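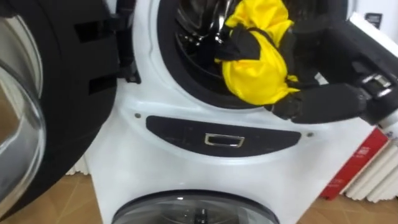
Which machine goes on top when a washer and a dryer are stacked?

The dryer is normally placed on top. It is the lighter of the two, and the washer, which is heavy and shakes when it spins, must stand directly on the floor.

Chapter 8
Washing and Drying in a Small Home

In the previous chapter we spoke of kitchens and of the water which is used in them. In this chapter we move to the laundry. Many homes don't have a separate room for it. The machines are put in a bathroom, in a passage, or in the same room where people sleep. The work is then done in a narrow space, and the order in which we do it becomes more important.

After studying this chapter, you should be able to explain how a stacked unit is arranged, to load an upper drum without harming the door seal, and to plan the floor space before the machines.

8.1 The stacked unit

Two machines with front doors can be built one above the other in a single cabinet, or they can be bought separately and joined with a stacking kit. In both cases they use the floor space of one machine. The price for this is height. The upper opening may be at the chest of an adult, and a short person may not see the back of the drum. A firm step with a rubber surface should be kept near, but not in the place where the basket stands.

The controls are not always where the learner expects them. On some units they are at the top, on others between the two doors. Before the first use, find the controls for each machine and read the markings.

8.2 The door and the basket

A round door needs as much free floor as its own width, and some more for the person who stands beside it. Open the door fully before you lift the clothes. A half-open door swings back and catches the sleeve. Check also on which side the hinge is. If the door opens towards a wall or a bed, the person will have to stand on the other side. 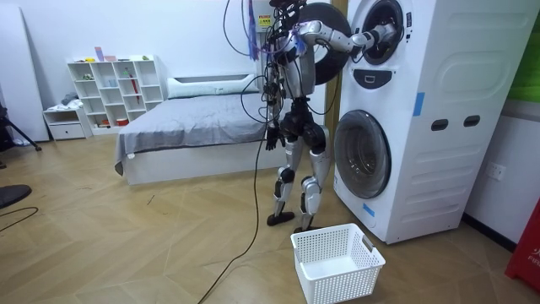 Figure 8.1 Stacked washer and dryer in a bedroom, with the basket on the floor in front.

The basket should be placed close to the front of the unit, under the opening that is in use. Small things which fall, such as socks, will then often fall into it. A basket with holes in its sides lets the air pass and is better for damp clothes. When the lower door must be opened, the basket is moved first.

8.3 Loading the upper drum

Take one piece at a time and shake it open. A cloth that is pressed into a ball dries on the outside and stays damp in the middle. Push the cloth well behind the rubber ring, and then pass your hand along the ring to feel if an edge or a cord is caught there. Do not fill the drum to the top. The clothes must be able to fall as it turns.

Heavy pieces, for example towels, are best dried together. Thin shirts are dry much earlier, and they become hard and creased if they must wait for the towels.
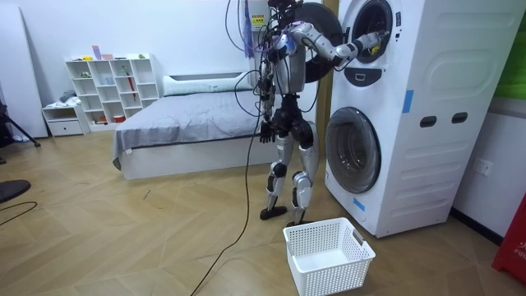 One reader of the earlier edition wrote to us that she had always loaded the towels last, on top of the shirts, and that after 20 minutes the shirts were wrapped inside them like a parcel. She now dries the two kinds separately and says that the ironing has become shorter.

Activity 8.1

Measure the width of a machine door at home or at school. Draw the floor in front of it on squared paper, and mark the places for the open door, the basket and the person. Keep the drawing, as you will need it again in section 8.4, where we discuss the cleaning of the filter.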